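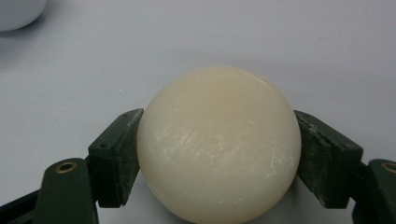 *Bola cor de creme, com riscos finos na superfície.*

Março de 2020

Comprei o conjunto de bilhar de mesa da Staletti em novembro e já lhe dei uso que chegue para escrever umas linhas. Adoro isto! A mesa tem 90 cm de comprimento, cabe em cima da mesa de jantar e arruma-se de pé atrás da porta (foi o que convenceu cá em casa).

O pano é o ponto forte. Estava à espera daquele feltro fininho que faz rugas ao fim de uma semana e saiu-me um tecido bem esticado, rápido, com tabelas que devolvem a bola com vontade. Ao lado da Omeck que tive antes, é outro jogo.

Os tacos são curtos, como é natural neste tamanho, mas direitos. As ponteiras é que vieram duras demais: lixei-as um pouco e passei a usar giz da Suter, e a diferença sente-se logo nas tacadas com efeito.

**A montagem:** 19 parafusos, todos iguais, e um folheto decente em português. Os pés reguláveis são uma bênção em chão antigo. Só o triângulo é fraquinho, plástico mole que abre nos cantos; acabei por encomendar o da Rantala, modelo 704, que serve à medida.

Para limpar o pano uso uma escova macia, sempre no mesmo sentido, e um pano seco nas bolas.

Quem tem sala para uma mesa a sério que compre uma a sério. Para apartamento, com miúdos e graúdos a disputar a vez até às 10 da noite, voltava a comprar esta amanhã.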